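**Kevonwood robotics group reports two-arm cloth folding method trained in simulation**

KEVONWOOD, May: Researchers at Clenenitz have released a method that teaches a pair of robot arms to handle striped cloth, using rendered scenes only.

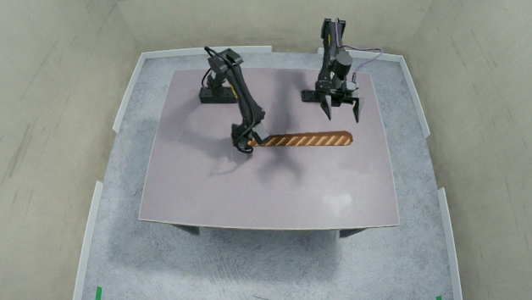
Clenenitz Research News | Vol. 14, No. 2

The method, called Prundisano, was trained on 1,696 simulated runs. Each arm plans its own grasp and shares its timing with the other.
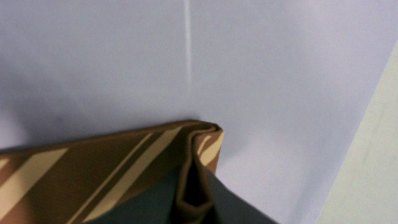
"Fabric changes shape every time you touch it," said project lead Bart Desmet. "We wanted a model that copes with that behaviour."

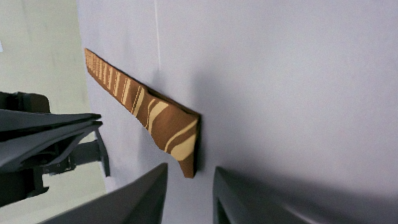
Tests on physical arms will begin at the Verschueren lab, with 40 trials planned.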